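Tralby Shelf Display, 300 Series

Freestanding display unit for independent bookstores. Five shelves, painted steel, sold singly or in pairs.

The maker says the Tralby "turns browsers into buyers." We have sold shop fittings long enough to doubt that. People buy a book when they like the look of it and can reach it. What this unit does fairly well is keep covers facing out without eating the whole aisle.

Width: 90 cm
Height: 209 cm
Load per shelf: 100 paperbacks, according to Vorthorpe, who build it. We wouldn't load it that full. Big art books belong on the bottom.

The top shelf is too high for many customers. Use it for signs or spare stock – or skip it and ask for the four-shelf version, which costs less and looks better under a low ceiling.

Casters are extra. They roll well on bare floors and badly on carpet, whatever the brochure claims. If you clear the floor for evening readings, try one unit before you order six.

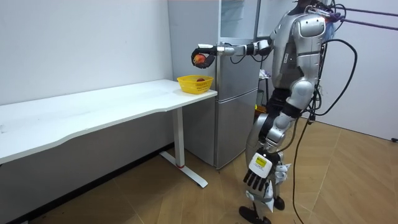
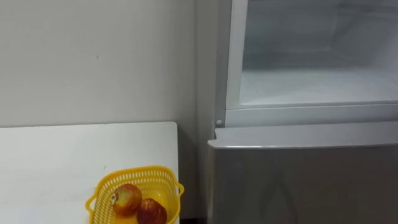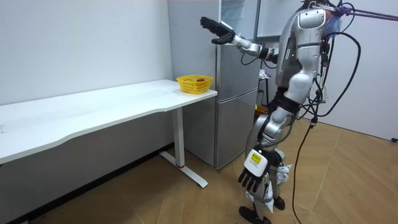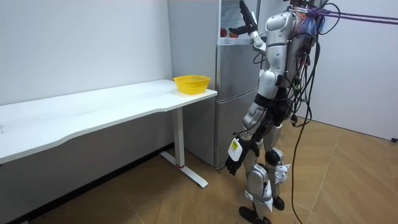 Colors are cream, dark green and a gray that marks easily. The Hägglund end panels fit both sides but need their own screws, sold separately, and we still think that's cheap of them. Panels from the older Skulby line do not fit, even though the holes look the same.

Ships flat. Allow two people and most of a morning to put it together. Returns are accepted on unopened cartons only.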